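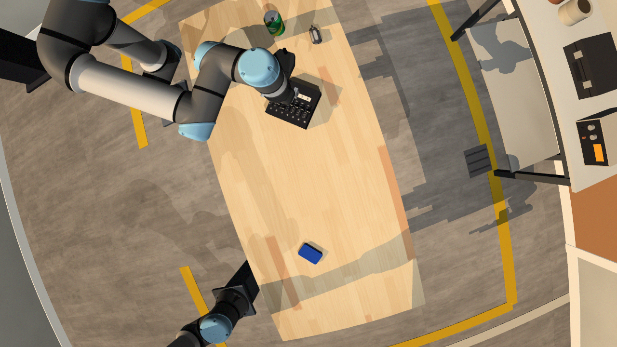 Print this page
E-mail this to a friend

Samira Masri has spent most of the winter being disappointed by fingers. She tests grippers for Wudside, a firm that puts robot arms on workbenches for people who would sooner not do the picking up themselves, and when I ask how many she has tried she says "four, properly" and then, after a pause, "five, if you count the one that caught fire a bit."

Most of the early rounds now happen in simulation. Wudside keeps a copy of a two-arm workcell on its machines, with a long wooden table, yellow tape on the floor and a modest supply of clutter, and every gripper that comes in has to earn its place there before anyone reaches for a screwdriver. The clutter was Masri's idea. "The suppliers send you a cube," she says. "Everyone can pick up a cube. I could train a goose to pick up a cube. So we put in a drinks can, a box covered in knobs, a little blue block, things with a wrong way to be held."

The knobs have been the making of her reputation and the ruin of several others. The first Curkora gripper she tried, a two-finger model with a brochure far thicker than its fingertips, was marvellous on the can. Asked to turn a small knob without touching its neighbours, it turned three. "It was very confident," she says. "I'd have given it a job in sales."

The Trorano has narrower fingers and a slower controller, and she likes it more than she wants to. Over 700 trials with the knobbed box it caught the wrong control 10 times. The Curkora managed 104. She reads these figures off a sheet of paper taped inside a cupboard door, where she also keeps the tea.

"But then you give the Trorano the can," she says, and sighs. It squeezes, thinks, squeezes again and reports that it is holding nothing. Sometimes it is right.

I ask whether simulated trials can be trusted. She gives me the look of someone who has been asked this by people with budgets. "They're good for geometry. If the wrist can't get over the box without the elbow doing something stupid, you'll find that out on the screen and you've broken nothing. Friction is another story. Friction in a simulator is a number somebody typed in on a bad afternoon. In our case the somebody was me."

The full run came to 2,184 trials, left going overnight on a computer that hums in B flat. Her colleague Wróbel, who looks after the controllers, wanted to double it. Masri wanted to go home. They settled on repeating the shadowed half of the table, where the overhead camera had been losing the edges of things, and moving the camera's position twice. The second move helped. The first made it worse in a way neither of them can explain, and she has asked me not to press Wróbel on the subject.

Which would she buy? "With my own money? Neither. I've got hands." With Wudside's, she would take the Trorano, put softer pads on it and let the other arm deal with the cans. The pads are on order. They were due in January.

Print this page
E-mail this to a friend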